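Cantilever toolbox: what goes in which tray?

This site uses cookies to remember your login. Accept / Manage

Reading time: 2 minutes

dovetail_dan
Bought a cantilever box at the Breseck flea market in June. Plastic, folds out like it's proud of itself. I've rearranged the trays four times and still can't find a screwdriver without saying a word my kids repeat. How do you all split it up?

gasket76
Screwdrivers on top, wrenches on the bottom. Heavy goes low. If you put the wrenches up high and open both sides, the whole thing takes a bow.

MrsPegboard
Disagree. The things I use go on top, and what I use is wrenches. The bottom of a toolbox is where you put stuff you plan to buy again.

gasket76
And how many times has yours tipped over?

MrsPegboard
Twice. The dog has learned to stand back.

notetti_fan
Get a Notetti roll and throw the box out. Mine cost me 950 at Taltport (including shipping, and including my dignity) and I have never once dug for anything.

dovetail_dan
For that money I'd expect it to hand me the wrench.

gasket76
Rolls are for people who own nine tools and want everyone to see all nine.

Rūta Rozīte
You're both arguing about weight when the trouble is length. A long wrench wants the long deep tray, whichever level that happens to be on your box. Screwdrivers can share a narrow one as long as you don't stack them. Old Paulauskas at my first shop used to say one layer per tray, then he'd go and pile pliers on top of everything. Mine's the beige one, and yes, there's a wrench still out on the table.
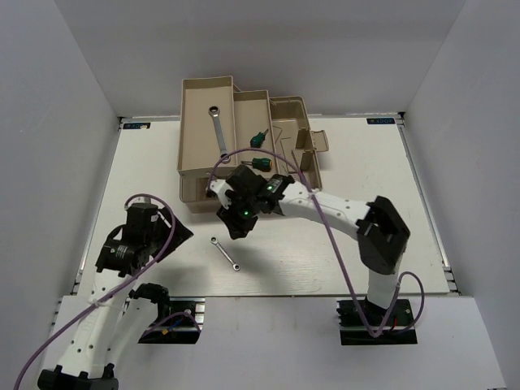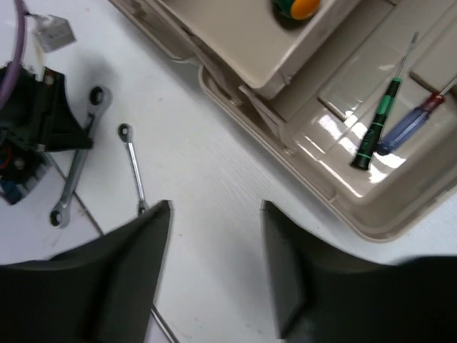
Rūta Rozīte

MrsPegboard
So the wrench gets the deep tray and you still left one out. I feel seen.

gasket76
Green handles, at least. I could find those. My whole set is black, in a black box, in a garage with one bulb.

dovetail_dan
OK, trying it by length this weekend. What about the hinge arms? Mine pinch.

Rūta Rozīte
Keep your fingers out of them.

dovetail_dan
Was hoping for something more technical.

notetti_fan
A roll has no hinges.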